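September, evening

Got in before eight and the office was still half in boxes. My chair has been sinking since the move, so I started with that. Turned it up to look underneath and found the usual black housing and brackets, with a thin white rod running off to one side.

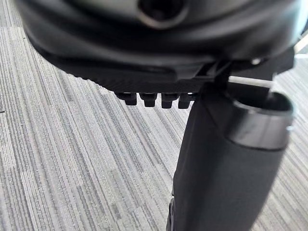
Viorica says Pritska will send a new one if I fill in the form. The form wants an asset number. Mine is 1187, written on a scrap of tape that I stuck in my notebook.

After lunch I went on with the long oak cabinet. Most of the old Evix paperwork went out last week – what's left fits on one shelf, the blue one and the navy one side by side. The space under the shelf I'm keeping for the Yoon samples, 12 packs when they come.

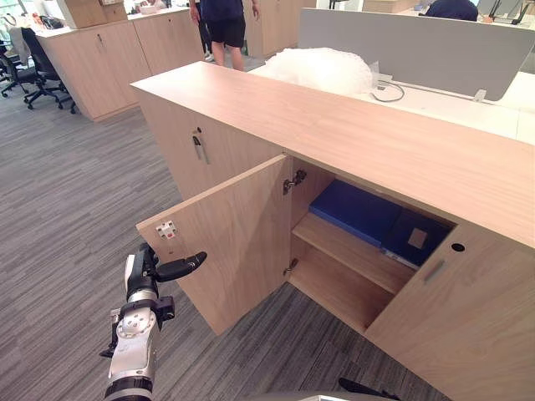
Jong-dae wants the bubble wrap kept until the last monitors are back from the other floor. Fine by me. I-seul has the key list and I still need to sign for two of mine.

Left at 5. Bus late, soup for dinner. Tomorrow the form, then call Seon-mi about the shelves.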